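Recording rules for the two-arm cell, revision 2

2023-08-30

Our first set of rules for the two-arm cell at Wedport fit on a card taped to the door. It said to home both arms, check the emergency stop and clear the floor. That was enough for a month. By July we had sessions from different operators that could not be compared, so I rewrote the rules. These are my own notes on the result, posted with the Flindeo group's permission. Your cell will differ.

The task is pick and place: food items go from a board into a paper bag. One arm steadies the bag, the other does the transfer. Most of the trouble came from people treating the steadying arm as idle. It is under load and it is in the path of the other arm, so the rules now apply to both arms for the whole episode.

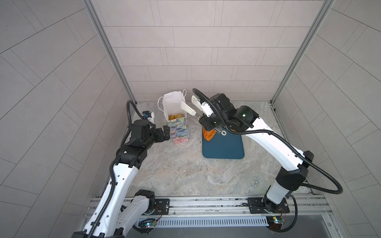
The speed limit is set per arm in the Stukari controller and is not changed during a session. If an operator needs to go slower, they go slower by hand. A limit that moves between episodes makes the timing data useless, and it also means the next person inherits a setting they did not choose.

Tooling comes next. The slotted tips are long and they flex, which puts the contact point well ahead of where a new operator expects it. Before each session:

Check that both tips are seated and that neither turns on its shaft.
Run the wrist through its full range with nothing held and watch the cable conduit. If it catches on anything, stop and reroute it.
Read the wrist camera for glare. 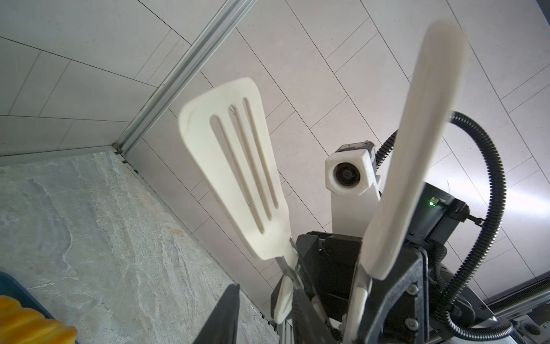 I had the third check at the end of the session at first, where it found problems too late to fix. One lost batch of 2000 episodes moved it to the front.

Approach rules are short. Come down with the tips open, straddle the item, close, then lift straight up before moving sideways. Do not drag an item across the board to get a better angle. Open, back off and try again — a retry is valid data and should be kept. After 7 failed tries the episode is closed and logged as failed.

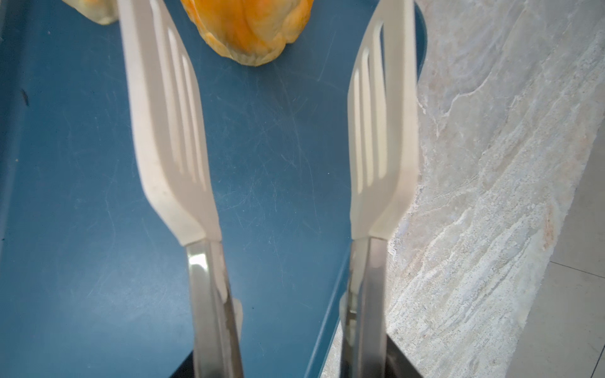 Bag and board placement

The bag stands upright and open beside the board. Its position may vary between episodes, within the area both arms can reach. It must never be moved by hand while the arms are powered. If it falls, the operator presses stop, waits for both controllers to report hold, and only then opens the cell.

Replace a bag when a handle tears or the base no longer sits flat. Matar, our logging tool, has a field for this. Fill it in.
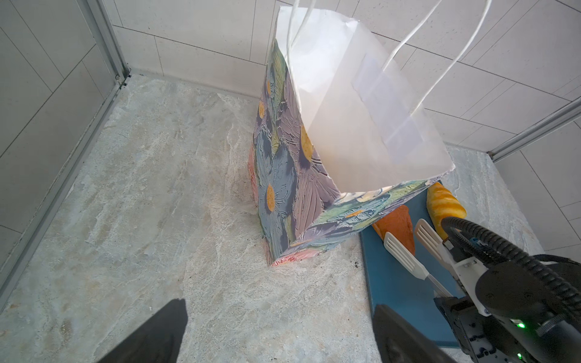 Bag and board with the gripper over the board, from a wrist camera.

Revision 2 has 11 rules in total. The ones left out of this post cover file naming and access to the lab. The open item is what to do when the two wrist cameras disagree on exposure. For now we lock both to the same value at the start of a session and write it in the log.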